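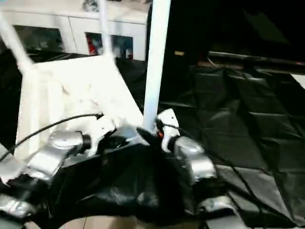
Turn the table over before you do anything else, Buppha Saengthong told us when we were getting started, and don't let anyone talk you into wrapping it on its feet. We still do it her way. Legs up, top down on something soft, then the cover.

About Leltent

Home / Prices / What we take / About / Contact

Leltent packs furniture. Tables mostly, then chairs, shelves, bed frames, the odd desk. We wrap it, label it, and either hand it back to you ready for the truck or keep it in our storage until you want it. No driving. We did driving for one February and gave it up.

Short page this, sorry, busy time of year. Phone is better than email if you need a quick answer.

How we started

With a single garage and a borrowed blanket pile. Someone's aunt was moving, the movers wanted everything wrapped before they came, and she couldn't find a place that would do only the wrapping. So we did it. Then her neighbor. Then a dentist's waiting room, 28 chairs, all of them slightly different, which taught us a lot about chairs.

After that we rented the unit on the Yensuk side of town and have been there ever since. Loading door at the back, ring the bell, it is loud.

What we do with a table

People ask, so:

Take out the drawers, if it has any. Drawers get wrapped on their own and go in a box with the table's number on it.
Wipe it down. Grit under a cover scratches worse than having no cover at all.
Turn it over. Two people for anything bigger than a side table.
Legs off if they come off easy. Screws in a bag, bag taped to the underside. Not to the top! Tape takes finish with it.
Legs that stay on get padded at the ends.
Sheet goes around last. Loose at first, then pulled in and tucked at the corners.

Painted furniture gets a soft layer between the paint and the plastic. White paint shows everything, so it gets two. Fresh paint we won't wrap at all, it has to cure. Call us and tell us when you painted it and we'll work out a date.

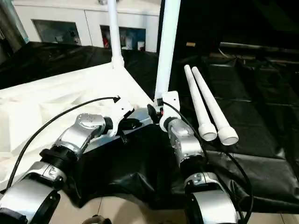
Corners are where the time goes. Anybody can cover a flat top. It's the place where leg meets frame that wants a bit of patience, you fold toward you, hold it, fold the other way, and then if you're lucky it lies flat. If it doesn't, undo it. We would rather start the corner over than add more tape, and our older customers can probably hear us saying so.

Covers and sheets

We get asked about plastic versus cloth all the time. Plastic for the trip, cloth for the long stay is the simple answer. Plastic keeps rain and hands off. But wood shut up in plastic for months can sweat, so anything staying with us past 16 weeks gets opened and changed over to a cloth cover. Included in the price, you don't have to ask.

Reuse: yes. Sheets that come back whole get cleaned and go out again. Torn ones get cut down for drawers and shelf boards. If you've still got ours in your basement please bring them back, no charge, no questions, we just want them.

Our tape is the low-stick kind from Zistik. Blankets from all over. Some of them are ugly. They work fine.

Prices, quickly

Full list is on the prices page. Single table, wrapped at our place, starts low and goes up with size. A whole apartment comes out at around 297 dollars for wrapping if it's an ordinary amount of furniture and the stairs are kind. Storage is by the month. Half months don't exist, we tried, the paperwork was awful.

Glass tops extra. Marble extra. Pianos no.

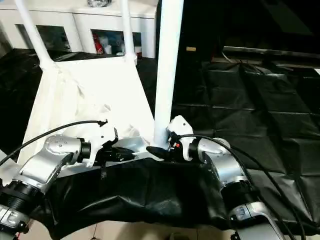

Bringing things in yourself is cheaper, and most folks do. Empty it first. We have found forks, birthday candles, a passport, a great many batteries. All returned. The passport by the skin of it's teeth.

If you can, take a photo of each piece before it gets covered and send them to us with your name. Once everything is under a sheet, a coffee table and a low bench look pretty much the same, and the numbers on the labels mean something to us but nothing to you. Photos settle that in a second.

Dings: we write down what we find when it comes in and you sign it. If there's a new one when it goes out, that is on us and we pay the repair. The shop we use is Grunon, they do legs and veneers and they're quick. You're welcome to use your own person instead.

Who works here

Small crew. It changes a bit in summer. Buppha comes by on busy days, still checks the undersides, still finds screw bags taped in teh wrong place. We're looking for one more person for the wrapping bench, part time, patient, OK with lifting. Experience nice but not needed.

Finding us

Unit 453, back of the Yensuk lot. The sign at the front points the wrong way, ignore it and keep left till you see the loading door. Parking for one truck or two cars. Please don't block the ramp.

Closed between noon and one for lunch. Drop-offs before that if possible, pickups after.

Page updated 2019-07-05. Prices page is newer, go by that one if they disagree.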